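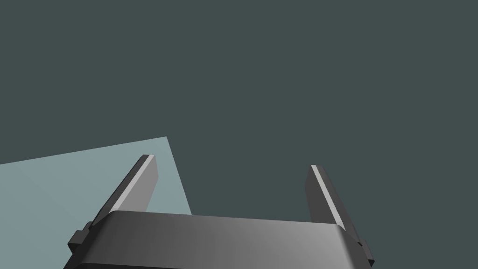 An afternoon with the simulator at Daltevmont

28 August 2025

I went to the open day of the Daltevmont workshop with my colleague Samer Smadi. I had expected to see mostly real machines, but the part I liked best was all on a computer.

Romain Aubert showed us Trirkau, the program they use to try out gripper movements before they touch the hardware. The view is placed just behind the gripper, so you look along the two fingers, a little like looking over somebody's shoulder. Everything is plain and grey, with one pale flat surface and a dark background. Romain told us they keep it so simple on purpose, and that textures come much later.

He let the visitors try with a small joystick. When it was my turn the fingers were wide open with nothing between them, and my task was only to bring them down towards the corner of the pale surface and stop. I needed three attempts. It is difficult to judge the depth when there are no shadows to help you! Samer did it on his first try and was quite pleased with himself.

After the coffee, Armelle Maillard explained how they compare the simulated movements with the real ones. They had made 4,000 test runs in the simulator and repeated 120 of them on the real arm. I asked her why only so few, and she said that one real run takes them almost four minutes, with the reset - I had not thought of the reset at all.

There is another open day in October, when they want to show the real arm to the public. I have already put my name on the list.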